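Pressemitteilung

Akora vergleicht Greifer und Kameras für die Paketbearbeitung

Versuchsreihe in Taltville: Vier Greifer und drei Kameraanordnungen unter gleichen Bedingungen geprüft

Taltville, 28. Dezember 2024 — Die Akora GmbH hat am Standort Taltville eine vergleichende Versuchsreihe zu Greifern und Kameras für die Handhabung von Kleinpaketen abgeschlossen. Insgesamt wurden 2691 Greifvorgänge ausgewertet. Die Ergebnisse fließen in die Auslegung der Sortierzelle Tisisier ein, die das Unternehmen gemeinsam mit der Mofokeng Fördertechnik AG entwickelt.

Gegenstand der Untersuchung waren zwei Vakuumgreifer mit unterschiedlicher Saugerzahl, ein Parallelgreifer mit Kraftregelung sowie ein Dreifingergreifer mit elastischen Gliedern. Alle vier wurden nacheinander am selben Roboterarm und mit derselben Steuerung betrieben. Das Prüfgut umfasste 40 Sendungstypen, darunter Faltschachteln, Versandtaschen und lose Begleitpapiere. Gewertet wurde ein Vorgang nur dann, wenn das Packstück aufgenommen, gedreht und in der vorgesehenen Lage wieder abgelegt worden war.

Bei Kartons mit glatter Oberseite erzielte der Vakuumgreifer mit vier Saugern die kürzesten Taktzeiten. Auf stark mit Klebeband überzogenen Flächen verlor er jedoch häufiger den Unterdruck, sobald eine Bandkante unter der Saugerlippe lag. Der Parallelgreifer arbeitete langsamer, zeigte sich aber gegenüber der Oberflächenbeschaffenheit unempfindlich. Er benötigt seitlichen Freiraum, der in dicht belegten Regalfächern oft fehlt. Der Dreifingergreifer eignete sich vor allem für Versandtaschen und unregelmäßige Formen.

Im zweiten Teil der Reihe wurden drei Kameraanordnungen verglichen: eine feststehende Kamera über dem Arbeitsbereich, eine Kamera am Handgelenk des Arms und eine Anordnung in Kopfhöhe, deren Blickwinkel dem einer stehenden Person entspricht. Letztere lieferte beim Erfassen von Etiketten die wenigsten Fehllesungen. Die feststehende Kamera war bei der Lageerkennung ganzer Kartons überlegen, wurde aber durch den Arm selbst zeitweise verdeckt.

Als Bezugsgröße diente die Bearbeitung von Hand. Dafür wurden 517 manuelle Vorgänge aus der Kopfperspektive aufgezeichnet, überwiegend an Regalen mit bereits etikettierten Kartons. Ausgewertet wurden Griffhaltung, Neigung des Etiketts zur Kamera und die Zeit bis zur ersten fehlerfreien Lesung der Strichcodes. Handschriftliche Vermerke wie „签单返回“ wurden getrennt erfasst, da die Texterkennung sie bislang nicht zuverlässig von gedruckten Feldern unterscheidet.
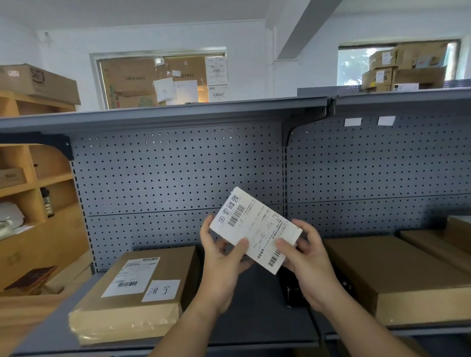 Kann einer der geprüften Greifer lose Etiketten ebenso sicher führen wie Kartons?

Keiner der vier Greifer erreicht das derzeit. Einzelne Papierbögen wurden zwar vom kleineren Vakuumgreifer aufgenommen, bogen sich beim Drehen aber so weit durch, dass in 31 Fällen kein Strichcode gelesen werden konnte. Akora prüft deshalb eine zusätzliche Stützfläche am Greiferflansch.

Für die Sortierzelle Tisisier ist nach dem jetzigen Stand ein Wechselsystem vorgesehen, das den Vakuumgreifer mit vier Saugern und den Parallelgreifer kombiniert. Die Kamera in Kopfhöhe wird um eine zweite, am Handgelenk montierte Einheit ergänzt — beide werden über eine gemeinsame Steuerung ausgelöst. Mofokeng übernimmt die Anbindung an die Fördertechnik.

Die nächste Versuchsphase beginnt im Januar in Taltville. Sie befasst sich mit dem Greiferwechsel im laufenden Betrieb und mit der Lesbarkeit geneigter Etiketten bei wechselnder Beleuchtung. Der vollständige Prüfbericht wird Fachmedien auf Anfrage von der Pressestelle der Akora GmbH in Taltville zur Verfügung gestellt.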